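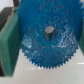 Kanchan Kandpal wrote to us in October that she had taught gear ratios for years from a printed diagram and that her students never believed the arithmetic until they had turned two wheels against each other by hand. She asked whether the Marnville collection could be opened to visiting classes, and whether the smaller gears could be handled.

The answer to both questions is yes. The terms are given further down this page.

Gears and Small Parts: Marnville Teaching Collection
Filed under: Galleries > Workshop & Mechanics
2 min read
71 shares

The Marnville Teaching Collection holds 312 gears, shafts, pulleys and couplings, kept for use in introductory courses in mechanics. The core of the collection came from the former Bhatia training workshop and was transferred to Marnville when that workshop closed. Later additions were made for particular courses. Each part is stored in a numbered drawer with a card recording its type, its tooth count and the parts it runs with.

The gallery is intended for instructors choosing parts before a visit. Notes have been kept short. Full dimensions are on the drawer cards and can be sent on request.

Spur gear with central hub or shaft
Flat spur gear with a bright blue face and a continuous row of small, closely spaced triangular teeth. A short grey metal piece stands at the center. The face carries small red-orange specks and a scattering of glittery highlights near the hub.

Notes for instructors

Spur gears are the usual starting point for a first class. Their teeth run straight across the rim, parallel to the shaft, and two of them will mesh only when their shafts are also parallel. Students can check this without tools.

Tooth size matters more than overall diameter when parts are being matched. A large gear and a small gear will run together if their teeth are of the same size and shape; two gears of equal diameter may refuse to mesh at all. The drawer cards group parts accordingly, and instructors are asked to request a complete group. Mixed sets have been returned with damaged teeth on more than one occasion, and replacements are slow to obtain.

Fine teeth give smooth running and need careful alignment. For younger students, Yufang Su recommends beginning with a coarser pair and moving to the finer gears once the class can set the distance between shafts correctly. Her worksheet, "Counting Turns," is supplied with every loan and asks students to predict the number of turns before they move anything.

Handling and loans

Parts may be handled at the benches in the Divville Room. Hands should be clean and dry. Gears are to be lifted by the rim or the hub and set down flat, and they should not be stacked. Please do not apply oil or grease. Gears already fitted to a shaft should be left on it.

Loans to schools run for one term. Parts travel in the padded Hadudero cases, which must come back with the same parts in the same compartments. A case list is fixed inside each lid. Jitendra Sengar handles loan requests and will confirm which groups are available.

The revised catalog, compiled by Mohit Nautiyal, has been printed in an edition of 400 and is free to teaching staff.

2 comments

Ferhat Dağdelen: Could the tooth counts be added to the gallery notes? I plan my ratios at home and would rather not write in for each card.

Marnville Collections: Thank you. Tooth counts will be added as the drawer cards are checked.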